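Semholm Night Scalp Oil, 200 ml

This oil is made for a dry and tight scalp, the kind that starts to itch when the heating is on all winter. It is light, without perfume, and it washes out with one normal shampoo.

Put a few drops on the fingertips and massage the scalp before bed. Leave it until morning. For fine hair we advise to use less – half of the dropper is enough for most people. 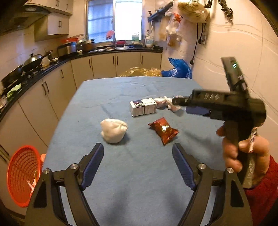
Twice a week is a good rhythm in the first month. After this, once a week will do. Do not use on broken skin, and keep the bottle away from the sun.

Contains sunflower oil, squalane and rosemary extract. After opening, use within 9 months.

Article no. 3646. Questions about your order: please write to Morena Amato at our Vundgate shop.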